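물류관리 캡스톤 프로젝트 결과보고서
복화 운송으로 공차 줄이기: 소디코(Sodico) 노선 사례
제출일: 2022-01-13

1. 왜 이 주제를 골랐냐면요

처음에는 저희 조도 드론 배송 같은 걸 해보려고 했어요. 그런데 자료를 찾다 보니 짐을 내려주고 빈 차로 돌아오는 화물차 얘기가 계속 나오더라고요. 기름은 기름대로 쓰고 기사님은 기사님대로 피곤한데 운임은 한 푼도 없는 구간이라니, 이게 너무 아까웠습니다! 그래서 주제를 공차 운행으로 바꿨고, 저는 데이터 정리와 배차 규칙 만드는 부분을 맡았어요.

대상은 중소 운송사 소디코의 워슨스톤드(Wosonstead) 왕복 노선입니다. 편도 240km이고, 갈 때는 생활용품을 싣고 올 때는 거의 비어서 옵니다. 5월 한 달치 운행일지를 받았는데 전부 445건이었어요.

2. 자료 정리

솔직히 제일 오래 걸린 게 이 부분이에요. 일지마다 적는 방식이 달라서 (도착 시각이 상차 시각인지 하차 시각인지 헷갈리는 것도 많았고요) 엑셀에서 한 줄씩 맞춰야 했습니다. 복귀편에 짐이 조금이라도 실렸으면 '적재', 파렛트만 회수해 왔으면 '공차'로 봤어요. 파렛트 회수를 공차로 치는 게 맞는지는 조 안에서도 의견이 갈렸는데, 운임이 안 붙으니까 일단 공차로 통일했습니다. 중복 입력된 일지는 먼저 지우려다가 차량 번호와 출발 시각이 둘 다 같을 때만 지우는 걸로 했고요.

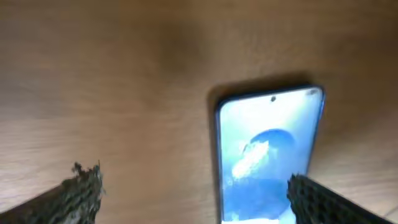
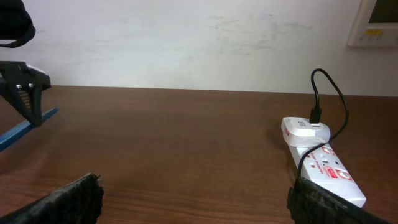
3. 배차 규칙 만들기

복귀 화물 후보로는 워슨스톤드 근처의 식품 포장재 업체 아드마수(Admasu)와 창고업체 케멘(Kemen)을 잡았어요. 규칙은 복잡하게 안 갔습니다. 하차가 끝난 지점에서 상차지까지 70km를 넘으면 후보에서 빼고, 남은 것 중에 대기 시간이 가장 짧은 화물을 붙이는 방식이에요. 원래는 최적화 프로그램도 돌려보고 싶었는데, 배차 담당자분이 전화하면서 바로 쓸 수 있어야 한다고 하셔서 표 한 장으로 끝나는 규칙으로 갔어요.

4. 결과

5월 일지에 규칙을 거꾸로 적용해 보니 공차로 분류된 복귀편 중 약 100건에 짐을 붙일 수 있었어요. 생각보다 많이 나와서 두 번 다시 계산했습니다. 대부분 아드마수 쪽 물량이었고, 케멘은 오후 늦게 상차하는 화물이 많아서 시간이 잘 안 맞았어요. 케멘 건은 출발을 한두 시간 늦추면 꽤 살아나는데, 그러면 다음 날 첫 배차가 밀립니다.

5. 아쉬운 점

대기료를 계산에 못 넣은 게 제일 걸려요. 상차지에서 오래 기다리면 복귀 운임을 받아도 남는 게 별로 없을 수 있거든요. 차종도 전부 같은 카고 트럭이라고 가정했는데 실제로는 윙바디가 섞여 있어서 포장재처럼 부피 큰 화물은 결과가 달라질 거예요. 그리고 한 달치뿐이라 명절 전 성수기는 전혀 못 봤습니다. 다음 학기에 이어서 한다면 대기료 항목부터 넣고, 기사님들께 복귀편을 받을 때 뭐가 제일 불편한지도 직접 여쭤보고 싶어요.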